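Games Corner: the big foam dice are here
Drarkdale Neighbourhood Newsletter, October 2026

If you came past the hall window this month and wondered what all the shrieking was about, it was a game of Plarkulon, and I was probably the one shrieking. We've been playing it with the new oversized dice, and I have to tell you, I'm completely hooked.

Some background for anyone who missed the last Games Corner. Our old dice were the ordinary little ones from the bottom of old board game boxes, and they'd been disappearing down the heating vent at a steady clip for years. At the Van Dusen Street swap in spring we put out a jar for new ones and it came to $163, which was far more than I expected. Some of that went to replacement cards for the cribbage crowd (you're welcome!), some to a proper score pad, and the rest went on big dice. They're soft enough that you can roll them beside a full mug of tea and keep most of your tea.

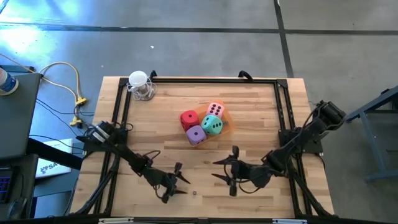
Plarkulon is a terrific game for a mixed table, because a seven-year-old has just as good a shot as someone who has been playing cards since before the rink was built. Everyone takes a turn with all the dice at once. You add up the tops, but a one wipes out the highest die in your roll, so a lovely pink six sitting beside a red one is worth precisely nothing to you, and I have groaned over that very pair more times than I'd like. You can stop there and bank what's left, or you can pick up any two dice and roll again, and that is where most of us come undone. First player past 446 takes the round. I know that's an odd number. It came with the rules as they were handed down to us, and when we tried rounding it up to 450 the regulars grumbled until we put it back.

The colours have turned out to be half the fun. We've started a house rule where each player names a favourite colour before the first roll, and that die counts double for them all evening. The kids love this and so do the grown-ups, who pretend they're only going along with it. Purple is fiercely contested (call it lavender if you like, we've had that discussion too). Red has a reputation for bad luck, which I'm sure is nonsense, though I notice I never pick it.

A word about the tray. We did try rolling straight onto the tabletop, and foam dice bounce a good deal further than you'd think! One went clean under the piano and stayed there until the end of the night. Rolling into a tray makes everything calmer, and it settles the old argument about whether a die on the floor counts. It doesn't. If a die comes to rest leaning on its neighbour so you can't tell which face is up, roll that one again and leave the others where they are. 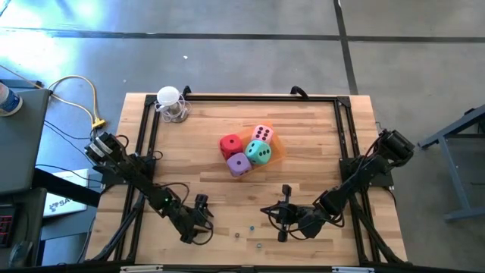
We also use the dice for Julta, the quieter one of the pair, and a good choice if you've got little ones who are just getting the hang of counting. You take turns rolling a single die and try to make exactly 19 without going over. That's the whole game. It's lovely practice for adding in your head, and after a few rounds most children stop counting the pips one by one and simply know a five when they see it. If you'd like to make it harder, play with 2 dice and let each player choose which of them to keep. My own record at this version is dreadful and I'd be delighted to have somebody come along and make it worse.

Both sets of rules are typed up in the blue binder on the games shelf. Please put them back in their sleeves afterwards, as the Julta page has already met a butter tart. The dice can be wiped over with a barely damp cloth, but please don't soak them. Foam drinks up water like you wouldn't believe, and a heavy die is no fun for anyone. Let them air out before they go in the cupboard, and try not to stack the board games on top of them, or we'll end up with dice that only ever land on two faces.

Several people have asked about borrowing the set for birthday parties. Yes, absolutely! Write your dates in the sign-out book beside the binder and bring everything back by the next games evening, tray included. If a die comes home with a bite out of it, just let us know so we can look at a replacement.

Next time I'd like to try Plarkulon in teams, with partners allowed to shout advice but not touch the dice. I'll bring the score pad and a tin of ginger cookies. Bring a mug, and a cushion if you find the hall chairs hard.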